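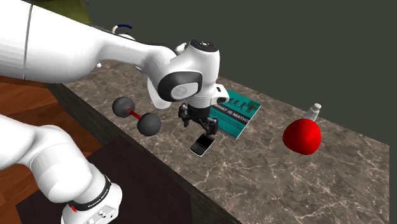
Computer rendering: a robot arm above a phone on a marble countertop.

[Kidcombe-Gardeners] Re: Storing dahlias over winter

From: Theda Fuchs
To: Kidcombe-Gardeners list
Date: October 29, 2018

Hi Pascal,

Answers below your text, and a longer bit at the end about the storage itself.

Pascal Wendt wrote:
> We moved to Pletoncombe in spring and I planted dahlias for the
> first time. They did well and I would like to keep them. The leaves
> went black two nights ago. Do I have to dig right away?

No. The frost only killed the top growth. I leave mine in the ground for a week or so after the first black leaves, then cut the stems down to a hand's width and dig. What you don't want is for the ground itself to freeze down to the tubers, and we are a long way from that. If your bed holds water, go sooner. The lower end of Pletoncombe is heavy clay and I have lost more tubers there to wet than to cold.

> The previous owner left a shed (not heated) and there is a cellar
> under the house with the furnace in it. Which is better?

Neither one is perfect. The shed will freeze. The cellar is fine if you can find a corner away from the furnace that stays near 50 degrees or a little under. Put a thermometer on the floor there for a few days before you decide. Mine was much warmer than I had guessed, and the tubers shriveled the first winter. I now use the outside wall, under the window.

> Should I wash them? Friederike Seidel told me to wash everything and
> divide it now, but the label that came with the plants says to leave
> the soil on.

I have done both. Washing makes it easier to see rot and to see what you are cutting. If you wash, let the clumps sit upside down somewhere airy until the skin is dry to the touch, so the hollow stems can drain. With clay soil I would wash. With sandy soil you can just knock most of it off.

As for dividing, Friederike divides in fall and I divide in spring. The eyes are easier to see in spring when they start to swell, but the necks are softer in fall and cut more easily. For your first time I would keep the clumps whole and wait.

> Last question, what do you pack them in? I have a lot of newspaper
> and some peat.

Newspaper worked badly for me, it dried them out. Peat is OK if it is barely damp. I use coarse vermiculite from the Wegener store in Ukeck, in cardboard boxes with the lids folded over but not taped. Wood shavings also work, the kind sold for rabbits. Don't use cedar.

More on the storage:

I put one layer of packing in the bottom, then the clumps so that they don't touch, then fill to the top. Each box gets a label with the variety. Write on the tubers too if you can, the paper tags fall off. I use an ordinary laundry marker on the fattest tuber of each clump.

Check them at the end of November and then once a month. Anything soft gets cut back to clean flesh, and the cut is left to dry for a day before the clump goes back in. If they look wrinkled, mist the packing a little - a spray bottle is plenty. Gray fuzz on the outside usually wipes off. If it smells bad, throw the clump out.

Last year I put away 95 clumps and lost most of one box, which stood too close to a pipe. The rest were good. So don't be discouraged if a few go.

Two other things for the list:

Arūnas Pētersons has extra bulb crates again. They are the shallow wooden kind and stack well. Write to him directly, please, and not to the whole list.

The leaf pile behind the Kidcombe plots is open for anyone who wants mulch. Bring your own bags and a fork. Tharun Sundaram asks that we take from the left side first, as the right side is this year's and hasn't broken down at all.

Pascal, if you want a second pair of hands for the digging, I'm free most mornings. Bring the fork in from well outside the stem and lift from two sides. The necks snap easily, and a tuber without a neck won't grow.

Theda

--
Kidcombe-Gardeners mailing list
To leave the list, send a message with "unsubscribe" in the subject line.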